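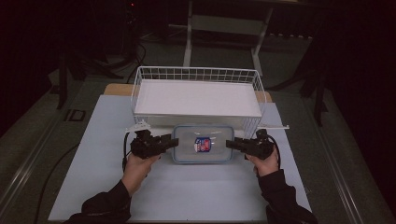 *One small packaged item in a clear food container, wire basket behind.*

## Do you pack a lunch? I'd love to read about it

Hi! I'm Alina Avram, and for the past couple of years I've been writing about what people eat in the middle of a working day (not the restaurant stuff, the stuff that rides around in a bag until noon). I'm now putting together a book called *Flimstead Lunches*, and I need lunch packers. Lots of kinds of them!

I'm looking for people who live or work in Flimstead and bring food from home at least a few times a week. Night shift is great. School bus drivers, please, please write to me. If you pack for somebody else, a kid or a husband or your dad, that counts too, and I'd like to hear from both of you if the other person is willing to talk. You don't need to cook well. One of my favorite entries so far is from Kvido Tóth, who ate crackers and the same brand of tuna for most of a winter and had plenty to say about it.

### What you'd be doing

You'd keep a lunch diary for 2 weeks in January. Every workday you jot down what you packed, when you packed it, where you ate it and what came home again. A few lines is fine, and so is a page of complaining about the break room microwave. Paper or email, whichever you'll stick with.

After that I'd come and talk with you for up to 5 hours total, split up however you like. I'm happy to do evenings. I'll record the sound so I can quote you properly, and you'll get your pages to read before anything goes to print. You can change your name in the book, or your workplace, or both.

### What you get

I can pay $7 per diary day, plus a flat $50 once we've finished talking. It's small money, I know. You also get a copy of the book and a seat at the launch supper, which Jucélia Portela is cooking, and if you've had her bean pies you'll understand why I'm mentioning it.

### Who it won't suit

You need to be 18 or over to keep a diary yourself. I'm not looking for diet advice or meal plan businesses this time, sorry! And if your job has rules about what you can say about the place, check with them first.

### How to get in touch

Drop a note at the front desk of the Dirnodgate reading room, marked "Lunch," with your name, a phone number, the kind of work you do and what you ate yesterday. Emília Hrubý passes them on to me and I'll call you back, usually after 6 p.m.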